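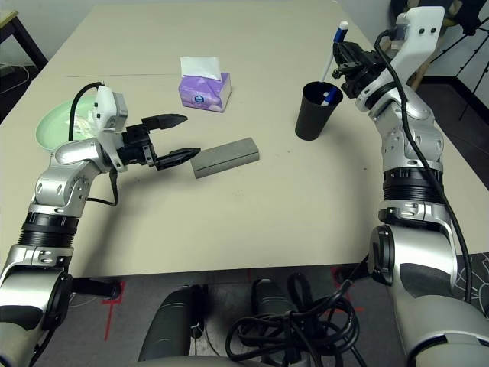 Light-colored tabletop keeps getting dull patches, what finish should I put on it?

Posted in Home and Workshop — 2022-04-17

I have a work table with a light beige top that I bought secondhand from a school supply place in Farno. I don't know what the surface is. The seller said it was "finished" and that was all I could get out of him. It gets used every day for sewing, paying bills and letting kids do homework.

Since January there have been dull patches on the part closest to the chair. They don't feel rough, they just don't reflect light the way the rest does. I have been cleaning it with a kitchen spray and a paper towel. I tried a furniture polish called Lu on one corner and it looked good for a day and then went streaky.

I can spend up to 50 dollars. Do I need to sand it and put something new on, or is there a cleaner that will bring it back? The table is 74 inches long and I have no garage, so anything that smells strong has to be done in the living room with the windows open.

stalby_renter

Don't sand anything until you know what it is. If it's a printed or plastic surface you will go right through it and there is no fixing that.

Turn the table over, or get under it with a flashlight, and look at the edge and the bottom. If the grain on top continues down over the edge, it may be real wood. If there is a thin line where a top layer meets a different material, treat it as a sheet surface and forget about finishes.

Then clean it properly before you decide. My guess is you have a layer of dried kitchen spray with polish on top in that one corner. What I would do:

Mix a few drops of dish soap in a bowl of warm water.
Wipe a small area with a soft cloth that is damp and wrung out well.
Go over it again with plain water and a clean cloth.
Dry it right away with a towel.
Wait 20 minutes and look at it from the side with a lamp on.

If the dull patch is lighter or gone, do the rest of the table the same way. You may have to do it twice. The corner with the polish will take longer, and you might need a little mineral spirits on a rag for it. Try that on the underside first if the underside is the same material, and keep the windows open while you do it. Rags with mineral spirits on them should be laid flat outside to dry, not balled up in the trash.

If it's real wood with a clear coat and washing does nothing, the coat is probably worn. A water-based clear finish doesn't smell much and a small can will fit your budget. Ask again with what you found underneath before you buy one.

cisau_bench

Get a desk pad. I had the same thing on my desk and never did figure it out. The pad was 17 dollars and covers the spot where my arms go.

morning_hem

I agree with washing it first. One thing to add — stop using paper towels on it. Some of them are rough enough to take the shine off over time, especially if you press hard on dried glue or marker. An old T-shirt works better. Skip anything with "scrub" on the label too, including the white sponges. They work by wearing away the surface a little.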